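Kulamcombe Shared Workroom
Minutes of the April members' meeting
Started 6:40 p.m. Minutes taken by Faisal Farooqui, who was asked to keep them short and has tried.

1. Last minutes
Accepted with one correction. The March minutes say the members "agreed" to buy the Fastalard shelving. They agreed to get a price for it. The price has still not come. Farooqui asked that nobody write "agreed" again until there is a number next to it.

2. Room fee
The landlord's agent, Hiebert, wants the monthly fee to go to $77 a member. The letter mentions improvements to the building. Members present could name one, the new bulb on the stairs, and it was pointed out that a member bought it. Farooqui to write back and ask for a list of the improvements before anyone pays the new amount. A motion to simply refuse was made and then withdrawn when it was read out that the lease allows an increase once a year.

3. Sillura storage system
The Sillura trial bins were discussed for longer than they deserved. The sales sheet promises that a bench will "organize itself." After a month the bins hold tape, a broken stapler and one glove. Two members like them and would keep them. The rest said that things are put down where people were last using them, and that bins on the far wall don't change this. It was suggested that the labels were the problem. Farooqui said the labels had already been changed in March and the glove was in there then too.
Decision: send the bins back before the trial runs out. The two members in favor may buy their own.

4. The long table
This came up under storage and was given its own item so we could stop talking about it under storage.
The complaint, made again, is that the table is used as a shelf. The answer, also made again, is that a table with things on it is a table in use. Both sides have said this at every meeting since the winter and neither has moved.
Points raised:
The loose board that lies on the tabletop. Some members want it screwed down. Others lift it off for large work and would object. It was asked whether anyone had really lifted it off this year. One person had.
The wall side. There is a request to sand the raised panel. No one could say what sanding would achieve. Not taken up.
Cups on the work surface. The rule against drinks was read out. A member argued that a mug with candy in it isn't a drink. The rule does say "drinks." Farooqui's view is that the rule was meant to keep things off the table, and a mug of candy is a thing. Others felt the candy was the only part of the table that gets regular attention from everybody and should be left alone. Put to a show of hands: the candy stays, the wording of the rule to be looked at.
Small parts. A proposal to clear away any small printed part left out overnight was opposed by the people who make them. They say a part that looks like scrap may be the one piece somebody needs in the morning. A compromise was offered: parts go in a bowl. It was asked how a bowl differs from a bin, given item 3. No good answer was recorded.
The table at present:
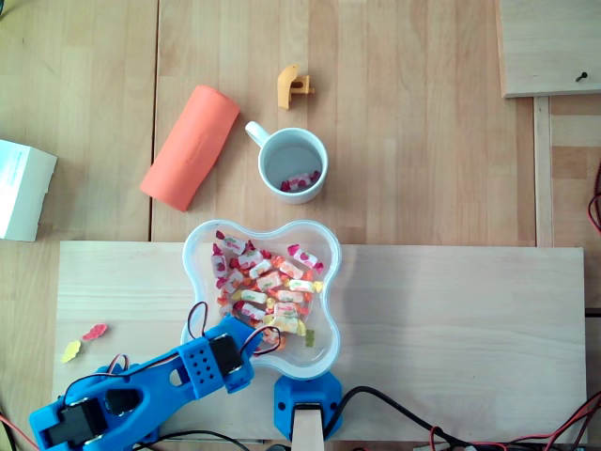 5. Clear-up session
A proposal to hold a clear-up session at 2 p.m. on a date to be settled. Farooqui noted that the last clear-up moved everything from the table to the floor, where it stayed for a week, and then back to the table. He would like to know what will be different. The proposer said people would take their own things home. There was some doubt about this in the room.
Decision: go ahead, with one condition. Anything on the table without an owner's name on it at the end goes in a carton by the door for a week, then out. The orange foam-like roller shape and the yellow-orange bracket are to be claimed or labeled before then. Candy exempt, see item 4.

6. Any other business
The sink drips. Already reported to Hiebert. Reported again.
A request for a second key was turned down, the first second key having never been returned.
A member asked whether these minutes could be less opinionated. Farooqui said someone else is welcome to take them. There were no offers.

Closed 8:15 p.m. Next meeting same time, same room, at whatever part of the table is free.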